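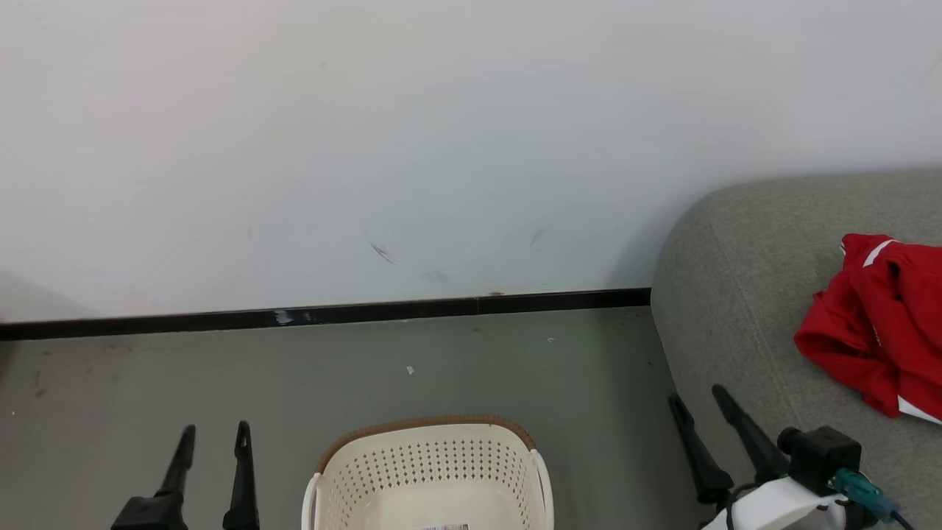 **Household Care 1 – Session 4 handout: clothes left about, walls, baseboards**

Notes by Silvia Jurčo. Bring to the practice room in Jotthorpe, and bring a pencil, the pens never work on the check sheets.

Order for the session: fabric first, then wall, baseboard, floor last. Dust falls down. If you do the floor first you do it twice.

## 1. Clothes on seats

Red shirt on the gray couch = typical job. Somebody's sports top, or close enough to one, bunched up on the seat. Decide before you carry it anywhere:

- being worn again today → hang it
- going in the wash → basket
- don't know → ask. Don't sniff and guess in a client's home

Shiny synthetics:

- shake out, turn inside out, check for a care label (side seam usually, sometimes back of neck)
- cool wash, no fabric softener
- low heat or line dry
- no iron on printed numbers or badges, ever
- red with white stripes: wash with darks or on its own the first few times. Color run onto the white is very hard to get back out

Don't leave a damp top on upholstery. Dye can transfer, and pale gray shows everything.

## 2. The basket

Plastic one is fine. Wipe the inside once a week, warm water and a drop of dish soap, dry it before clothes go back in. Check the rim and handles for rough bits – they snag knits and the shiny fabrics worst of all.

Put it where you're working. Walking each item across the room is where the time goes. Norbert Šimek's timing exercise from January is worth looking at again if you still have the sheet.

## 3. Couch

- cushions off if they come off
- crevice tool along the seams, follow the curve of the arm
- soft brush on the flat parts, one direction
- check the code on the tag before anything wet: W = water based cleaner ok, S = solvent only, WS = either, X = vacuum only
- no tag: treat as X until you've tested a hidden spot

Pull the couch out from the wall if two people can do it safely. Lift, dont drag.

## 4. Wall marks

White walls: short dark scuffs low down, usually shoes, chair backs, bags. Gray smudges are mostly hands or something that leaned there. Different marks, different treatment.

1. dry cloth first
2. damp cloth, plain water
3. damp cloth, one drop of dish soap, then rinse cloth
4. melamine sponge, very light, test low down behind furniture

Stop as soon as it's gone. Flat paint goes shiny if you rub and then you have a bright patch instead of a scuff. Some streaks are dents with dirt in them; those will lighten but not vanish, so write them down and move on.

## 5. Baseboards

Black shows dust and it also shows chips. Vacuum the top edge with the brush head, then damp cloth along the whole length, turning the cloth often. Go easy at seams, water gets in and the ends swell on some materials.

White chip in a black strip: not dirt! Every year someone scrubs one and makes it bigger. Note it on the sheet as *damage, existing*. Touching up is a separate job and needs the owner's ok.

## 6. Floor

- pick up bits by hand or vacuum, especially close to the baseboard
- matte gray hides dust from above, so crouch and look across it
- damp mop, well wrung
- leftover specks: plastic scraper held flat, or leave and record

Mop solution for practice room: 4 liters water, one capful of the neutral cleaner. More soap = sticky film = more dirt by next week.

## For next time

Fill in one check sheet for a room at home, all six headings. Write what you left alone and why, thats the part I read first. Spare sheets are in the Fultoleck folder, bottom shelf.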